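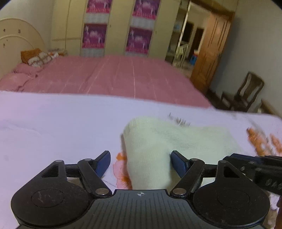
## Why knitted cotton shrinks, and what the mills do about it

A knitted fabric leaves the machine under tension. The take-down rollers pull it lengthways, the loops become taller and narrower, and the cloth is wound in that state. Scouring, dyeing and drying add further stretch. Very little of this is permanent. When the fabric is first washed without load, water lets the fibres swell and slide, and the loops move back towards a rounder shape. Length is lost and width is sometimes gained. The trade calls this relaxation shrinkage, and in single jersey it accounts for most of the change a household sees.

Woven cloth behaves differently. Its yarns cross at right angles and are held by friction at each crossing, so there is less slack to recover. A bed sheet and a dishcloth of the same cotton, washed together, will not shrink by the same amount.

The finishing works at Endton runs two lines for knitted cotton. The older one is a stenter, a long heated frame that grips the fabric by its edges and sets the width. The newer one, supplied by Mallex, is a compactor. Steam softens the cloth, which then passes between a heated roller and a slower shoe, and the difference in speed pushes the loops together lengthways. Overfeed on the Endton line was set at 20 per cent in April for a light jersey from the Cuevas mill.

Samples are marked with a square, washed, tumbled and measured flat after conditioning. Endton tested 556 pieces from that order. Of these, 169 had gone through the stenter alone and 223 through both lines; the rest were kept untreated as a control. The compacted pieces kept their length best, but came out slightly heavier per square metre – the same yarn in less cloth.

That extra weight is a cost. Dunum, which buys by area, pays for more cotton in each metre and has asked for a looser setting on its summer range. A longer stitch at the knitting stage would reduce the weight, though it also makes the fabric more prone to twisting at the side seams.

Spirality, as the twisting is known, comes from the yarn and is treated separately.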